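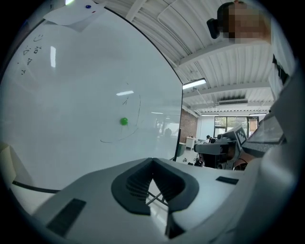
Gokness Study Rooms – progress report to the Deltbridge Small Grants Fund
Submitted 2025-07-20

1. Where the project stands

The grant was awarded to refit the two upstairs study rooms at the Gokness building and reopen them for evening classes and homework help. The Yüksel room is finished and in daily use. The Taser room is usable, and classes meet there, but its storage and part of the lighting are still to be done.

We are on budget. We are behind on the Taser room, mainly on account of the ceiling, which is covered in section 4. We expect to close out the project within the grant period and are not asking for an extension.

2. Whiteboards

The largest single purchase under the grant was the whiteboards. The old boards had been painted over at least once and no longer wiped clean. Tutors had stopped using them and were taping paper to the walls, which damaged the plaster and accounts for some of the repair costs in the first report.

We ordered large boards for both rooms. The supplier offered a standard size at a lower price, and we looked at it, but the tutors asked for as much writing height as the walls would take. Math tutors in particular want to keep a worked problem up while they start the next one. We went with the larger size and made up the difference by keeping the existing chairs.

The boards have a magnetic face. Paper goes up with magnets or removable tape, and we have asked groups to keep tacks for the cork strip in the hallway. The message has not reached everyone, and we will put a notice in both rooms.

Two things have come up in use.

The first is glare. The overhead lights reflect in the boards, and from some seats a strip of the writing is hard to read. We tried moving the front tables back and turning off the row of lights nearest the wall. Moving the tables helped a little. Turning off the lights made the front of the room too dim for the older learners. We have now asked the electrician for a price on diffuser covers for the fixtures closest to the boards. If the price is reasonable, we will pay for them from the contingency line, and we will write to you first as the grant terms require.

The second is leftover marks. Small notes and doodles stay up from one group to the next, and marker that sits for weeks gets faint but does not come off with a dry eraser. We bought spray cleaner and cloths and put them in both rooms. Each group is asked to wipe the board before it leaves, apart from anything boxed and marked "save." This works well in the Yüksel room. The Taser room has more groups coming through and needs more reminding.

3. Use of the rooms

The rooms reopened in March. From then until the end of June we recorded 1036 visits across both rooms, taken from the sign-in sheets. A person who came to several sessions is counted each time. The sheets for the first sessions were kept loosely and a few are missing, so the true figure is probably a little higher.

There are now 10 regular groups. Most are homework help and adult English, with the rest split between math review, a citizenship class and a chess group that uses the Taser room when nothing else is booked. Two of the groups are new since our last report, and both came to us by word of mouth.

The busiest time is early evening. We have had to turn down some requests for that slot and have offered later hours, which suit the adult groups but not families with young children. Mornings are mostly open. We have written to the nearby schools and to the senior center to ask whether they would like to use them, and have had one reply so far.

4. Building work

Ceiling, Taser room. When the old light fixtures came down, the contractor found water staining and soft board along the outside wall. The leak was old and the roof above had already been fixed, but the damaged board had to come out. This added to the schedule and used part of the contingency. The new ceiling is in and painted.

Power. Both rooms have new outlets along the long wall. Cables still run along the floor in places where groups bring their own equipment. We have bought rubber cable covers for the doorways and walkways and would like a better answer for the area under the boards. The contractor has suggested a shallow channel fixed to the baseboard.

Floors. Sanded and sealed in the Yüksel room. In the Taser room we patched the worst boards and left the rest, as agreed with you in the spring.

Storage. Shelving for the Taser room has been delivered and is in its packaging in the hallway closet. It will be fitted once the baseboard work is decided, so that it does not have to come off again. Until then, bags, boxes and teaching materials are kept at the side of the room, and it looks more cluttered than we would like.

5. Spending

Whiteboards, paint, flooring and ceiling work are paid in full. The electrician has been paid for the outlets and the first round of fixtures. Still to be paid are the shelf fitting, the cable channel and the diffuser covers, if they go ahead. We underspent on furniture by keeping the chairs – they have been cleaned and the loose ones tightened – and that money went toward the boards, as set out in the budget change you approved.

Receipts and the updated budget sheet are attached separately.

6. What we learned

We should have had the ceiling opened up before setting the schedule. The staining was hidden by the fixtures, but the age of the roof was known and we could have asked the question sooner.

We also should have tested the lights against a sample of the board surface. The supplier sells a matte version that cuts reflection. It is harder to clean, and the tutors might still have picked the one we have, but we did not give them the choice.

7. Next steps

Get the electrician's price and decide on the diffuser covers.
Fit the cable channel in the Taser room, then the shelves.
Post the board rules in both rooms.
Offer the open morning hours to the senior center.
Hold a short feedback session with the tutors before the fall schedule is set.

The final report will include use figures through the end of the grant period and a full statement of spending. If you would like to visit before then, early evening is the best time to see both rooms in use.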